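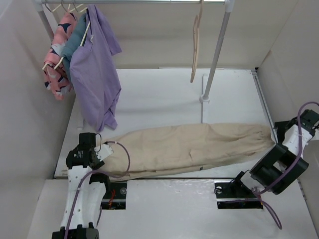
Rail and hangers, December, notes from the afternoon

Rail is back on the white table. Re-seated both white end connectors before hanging anything. The longer gray post still wants to creep if the table gets bumped, so check the round foot before starting and don't lean on that side.

Clothes out today: the pink one with the navy and white pattern, the teal one, the lavender-purple short-sleeved shirt, and the long beige piece, which gets laid out flat under the rail, side to side. It takes up most of the space there. If anything else needs the table, fold the beige one first and put it in the Kudden bin, not on top of the rail.

Hangers are from the Vincze box, stock no. 3534. The label on the box says 17 but I haven't checked it. Leave the Gromodier ones in the cupboard for now, their hooks are tighter and they mark the rail.

Spacing. With the pink and teal pushed all the way left, the teal is almost hidden and its shoulders get squashed between the other two. Fine for storage, bad if you want to pick one out. Next time leave a hand's width between hooks. I moved them apart twice and they ended up together again, I think from pulling the purple shirt along by the sleeve. Take it by the hanger.

Purple shirt. The round neck is the fiddly part. Lay it out with the neck open before the hanger goes anywhere near it. Going in through the collar, one shoulder first, then the other, is slower than coming up from the hem but the collar keeps its shape. The body creases whatever I do. Smoothing it flat before hanging helps a little with the hem and not at all with the long folds down the body.

Check the neck label too – it should lie flat inside the collar. Mine had folded over on an earlier go and the hanger arm caught it.
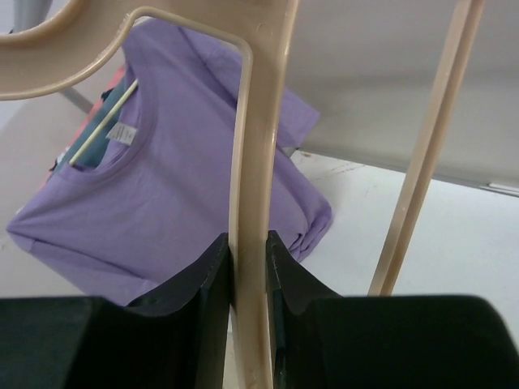 Piroska Halász thinks the collar way will stretch the neck over a few weeks, and would go up from the hem with anything that has a round neck. She also wants the creased shirts steamed at the end of the day and hung singly overnight.

Fair enough on the steaming. On the neck I'd like to see it first. Plan is to do the purple shirt by the collar and the teal one from the hem, same hangers, and lay the two necks against a ruler at the end of the month.

To do:
wipe the rail
new pad for the round foot
ask Skosine about a 600 mm rail for the side room
3:30, put the beige one away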